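Wasetti Suture Practice Pad, by Vumeck
Item 665-14

I've been selling these pads out of my little shop for a while now and they're still the thing I get the most mail about, so I finally sat down and rewrote the page. The old one was two lines and a price, and people kept asking me the same stuff.

So, what you get. One Wasetti pad, pale and whitish, synthetic all the way through, with the incisions already in it. They run more or less parallel to each other so you can work your way down without turning the pad every five minutes. The cut edges are colored red, which I love, because your eye goes right to the line you're supposed to be closing. The surface has a light texture to it. It isn't slick like the cheap pads I used to carry (I still have a box of those in the garage if anybody wants doorstops).

The cuts don't all behave the same, and I think that's the best part. Start on one of the narrow ones if you're new. They sit close together and a plain interrupted stitch pulls them shut without much fuss. The wide one is a different animal - you have to think about how far back from the edge you're going in, or you'll have a pucker. I practiced on that one for most of February and I'm still not proud of it.
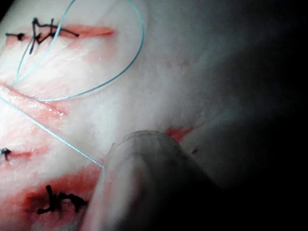 Wasetti pad with practice stitches in black, and a length of blue-green monofilament lying across it.

Thread isn't included. I get asked whether you should practice with black or with something lighter, and my answer is whatever you have the most of. Black is easy to see against the pad, so you can check your spacing and your knots from a normal sitting position. Monofilament is springier and it'll teach you to keep your tension, mostly by coming undone on you! I like to swap back and forth. If you need a kit, the Famildale one has a needle holder, forceps and scissors in a zip case, and I keep it in stock most of the year.

Leave your tails long enough to grab when you're done. You'll want to snip the stitches out and go again, and digging for a tail you trimmed too short is no fun. Pull them gently. The pad will put up with a lot, but if you yank a knot straight up you'll tear the needle hole, and then that spot is finished.

Cleaning: lukewarm water, a drop of dish soap, pat it with a towel. Skip the alcohol wipes. Store it flat in the sleeve it came in, out of the sun.

Price is $14 for one pad. Orders over $80 ship free, and you can mix pads with anything from the Figueiredo needle page to get there. Teachers buying for a whole class, write me first and I'll work something out with you on the box price.

For practice only, not for use on people or pets.

Page updated 28 May 2005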